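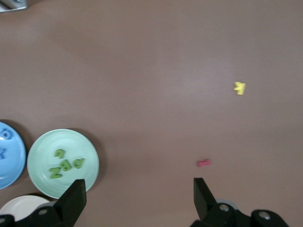
From: Bukola Anozie
To: returns-and-sorting list
Date: 12 April 2024
Subject: Re: Letters bench — what's happening to our shifts?

Sorry all, meant to answer this properly before the break and then the label printer went again. Typing fast, forgive spelling.

Joana Pinheiro wrote:

> Can somebody at Mellstead please tell the rest of us what is going on
> with the letters bench. I've heard three versions now. One is that the
> Trarnamska arms are taking over all loose parts by September. One is that
> they're only doing letters. And one (from a driver, so make of it what
> you like) is that they can't pick up an N and the whole thing is going
> back.
>
> I have 17 people on this side who all do a turn on loose parts and they
> are asking me. Two of them do it because they can't stand at the packing
> line all day. I'd like to have something to say to them that isn't "wait
> for the briefing".
>
> Also who decides what the arms do next? Is it us, is it Dresport head
> office, is it the people who sold them?
>
> Joana

Joana, second version is nearest. Letters only. Foam letters out of the returned alphabet sets, sorted by colour onto plates, then a person checks the plate and tips it into the right bin. No jigsaw bits, no beads, none of the magnetic stuff. Nothing signed for September that I know of, and I've asked Asabe twice.

Going back — no. Don't know where the driver got that.

How it runs at the moment, for those who haven't been over. Two arms, one table. Somebody scatters letters on the top, arms pick them and drop them on a plate. Green goes to green, blue goes to blue. There's a pale plate as well. Yellow, orange and red don't have a plate of there own yet so whoever is on the bench picks those up by hand at the end. Small batches only. Really small. Those of you picturing a great heap going through, it isn't that.
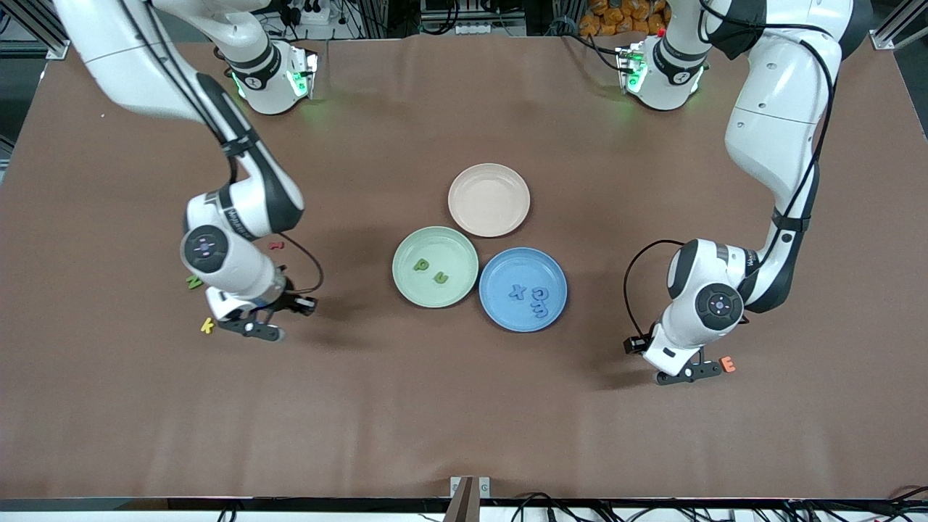

The letters bench at Mellstead, with both arms over the table

What has changed for people, as far as I can see from standing there:

Sorting by hand, you sat down, put the radio on, got through a crate and talked to whoever was next to you. Now one person minds the bench and that person is mostly on their feet, looking. Scatter, wait, check, tip, scatter again. Amarachi says it's harder on the eyes than the old job and easier on the hands. Her thumbs are better. She's also bored stiff by eleven and has said so to anyone who'll listen, me included.

The old count was 2000 letters a shift for a table of four people. Nobody has been given a target for the arms and I'd rather we didn't ask for one out loud. Please.

Somtochukwu thinks we should be writing down every wrong plate and every dropped letter, with what letter it was. I agree. At the moment it goes on a scrap of cardboard, which got recycled last week. So there's now a proper notebook on a string. Use it. If you moved a letter yourself because it was quicker, write that down too — otherwise it looks as though the arms did it, and then some one upstairs reads the numbers and draws conclusions about how many of us are needed.

That last bit matters more than anything else in this email to be honest.

Blue on blue is a nuisance for the person checking. The letters are nearly the same shade as the dish, and late in a shift you can look straight at an X and not see it. Asked for plainer plates with a coloured sticker on the rim instead. Was told it's "on the list". Same list as the fan, presumably. 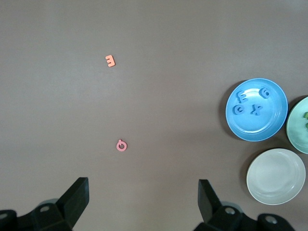
Joana's question about the two who can't stand. This is the one I'm least happy with. Loose parts was where we put people coming back from bad backs, pregnancy, knees, all of it. It was never written anywhere, it was just what we did. If letters goes over to the arms for good then that's a chunk of the sitting work gone, and as far as I can tell it didn't come up once when the thing was planned. I've put it to Asabe in writing. Her answer, pasted with her permission:

> Understood and I should have caught it. There is no reason the checker
> can't be seated. I'll order a high stool with a back for the bench and
> we'll move the bins round so they can be reached from it. Can't promise
> more than that this month. Beads and jigsaws stay with people for now.
>
> Asabe Eze

So a stool. It's something. "For now" I've underlined on my own copy.

Who decides — Dresport decides. Trarnamska set the arms up and come in when they're called, they don't say what work goes on the table. Asabe signs it off for our site, yours would be whoever has her job at your end. Which is why I think we ought to ask together and not site by site. What I'd like to ask for:

— Sitting work to be listed as sitting work, on paper, with the names of the jobs
— notice before another kind of part goes onto the bench. Proper notice, not a poster by the kettle
— Bench minding to rotate, two hours at most. Amarachi did a whole shift last week and that's daft
— training for everybody who wants it. So far it's gone to whoever was in when Trarnamska came, so nobody on lates has had it

Anything missing, reply to the list please and not just to me, I lose things.

One good thing, so this isn't all moaning. The start of shift is calmer. We used to have a row over who got crates with the sticky ones in, and now Somtochukwu washes them all in one go beforehand. Could have done that years ago with no arms at all. Anyway.

Joana, if you want to bring a couple of your lot over to see it, mornings are best, they mostly set up before ten. Bring the two you mentioned. Let them sit at the bench and see what they can reach before Asabe orders the stool, becuase once it's bought it's bought.

Got to go, printer.

Bukola

--
Bukola Anozie
Returns, Mellstead
Reply goes to whole list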